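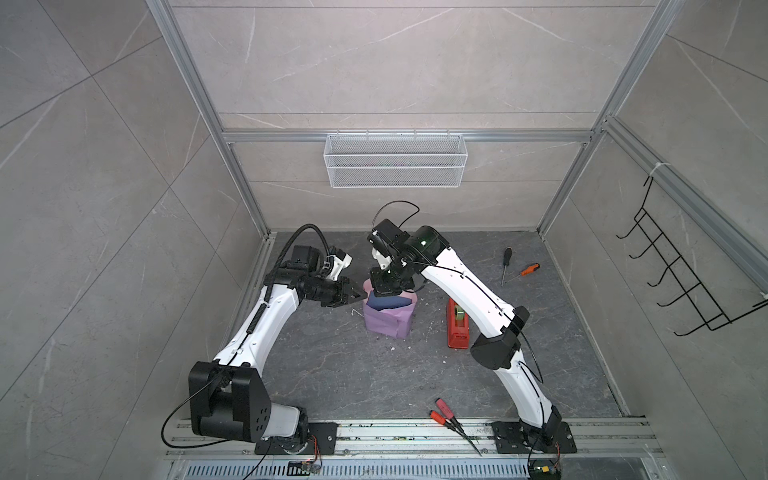
Minutes of the packing materials meeting, Kisier building, March 4, 2026. Present: packing, stores, purchasing. Apologies: shipping. The minutes of the previous meeting were accepted with one correction under item 4, where "wrap width" should read "wrap length." The first business was the paper-wrapped container for small textile goods. The current form is a purple-pink paper wrap with the edges folded, and a dark navy blue cloth tucked into the top. Packing noted that the paper creases at the folds and that the edges look crumpled before the container is closed. Purchasing asked whether a heavier paper would hold the fold. Stores has one heavier grade from Gelik in the same color range. Agreed to run it alongside the current paper until the next meeting.

Item 2. Cloth insert
The cloth is to be tucked in by hand depth, with no part hanging over the rim. Packing reported that containers filled to the rim leave too little paper to fold over. A fill line was proposed. Stores objected to printing a line on the inside, as it would show through the lighter paper. Agreed: the fill line goes on the packing card and not on the container. Packing to issue a revised card.

Item 3. Tape and dispensers
Clear tape stays the standard closure. The red dispenser is to be kept at the right of the container, on the work surface, with the roll loaded. Two dispensers were returned in November with dull blades and have not been replaced. Purchasing has a price from Abdelaziz for blades only and will order three. Packing asked that tape not be run across the front face of the wrap. Accepted without discussion.

Item 4. Paper stock
Stores gave the count as 2,740 sheets, current weight, all colors. The purple-pink is drawn down faster than the others. The minimum level stays as set. The Jidham order is open and the delivery date is not confirmed. Purchasing to chase.

Item 5. Work surface
Small white flecks collect on the dark gray surface and are easily picked up by navy cloth. Packing asked for a wipe-down between batches in addition to the one at end of shift. Agreed, with a dry cloth only, pending advice on cleaners for the marble-patterned finish. Stores to supply cloths in a light color so that they are not mixed with the inserts.

Item 6. Other business
Shipping had sent a written query on stacking height for wrapped containers. Held over, as no test has been done on the heavier paper. The label position was raised and referred to packing.

Actions
Packing: revised card with fill line; label position.
Purchasing: blades; Jidham delivery date.
Stores: Gelik paper to the packing area; light cloths.

Next meeting: date to be sent out by stores.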